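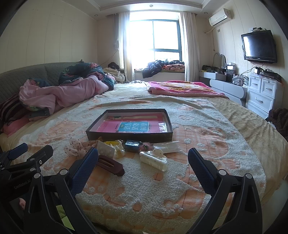
Contents of the black tray and its surroundings, bed in current condition

Stendwood Home Forum > Bedrooms > Small stuff and where it goes

mpoirier_5
November 7, 2020

I sat down to sort my hair things and it has become a whole situation. Two claw/clip types (cream with dots, dark brown with the slot), the fuzzy pink pompom, the spotted lace pouch, assorted little packets, and the pink booklet, which so far has the tray to itself apart from a strip of paper. Do I put everything in the tray, or does the pouch get a job? I would like to sleep here at some point.

- Mackenzie

troltgate_margit
Pouch for the clips. Tray for the booklet. Packets get opened or thrown out tonight, you know which ones you've been avoiding.

herman_m
Disagree with Margit, as is tradition. Claw clips in a lace pouch will snag it in a week. I had a sheer one and the teeth went straight through the ruffle. Clips go in the tray, flat, where you can see them. Soft things go in the pouch.

troltgate_margit
Herman, you also keep your socks in a bread bin.

herman_m
And I have both socks at all times.

sutri
Can we discuss the bedspread? Cream fleece with orange squares, under a pink comforter AND a dark floral duvet. I counted three patterns before I found the hair clips. Where did you get the fleece one, I want it.

mpoirier_5
Cârstea, the shop by the station, end of the rack. It sheds for the first 4 washes and then it behaves. The comforter and duvet live up by the headboard until I make the bed, so they live up by the headboard.

aiman.g
Sorting on bubbly fleece is your first mistake. Small black things vanish into it. Put a towel down, or do it at a table like a person with a deposit to lose.

mpoirier_5
The table is next weekend's thread.

sutri
Seconding Herman on the pouch, by the way. Pompom and anything fabric in there, drawstring or no drawstring. I'd move the booklet to a shelf and give the clips the whole tray.

troltgate_margit
Fine, but a shallow tray with no dividers is a tray you'll be digging through by Thanksgiving. Dastus sells little inserts. Or cut up a cereal box, I'm not your mother.

mpoirier_5
Cereal box it is. Booklet is going on the shelf. Packets are still under review.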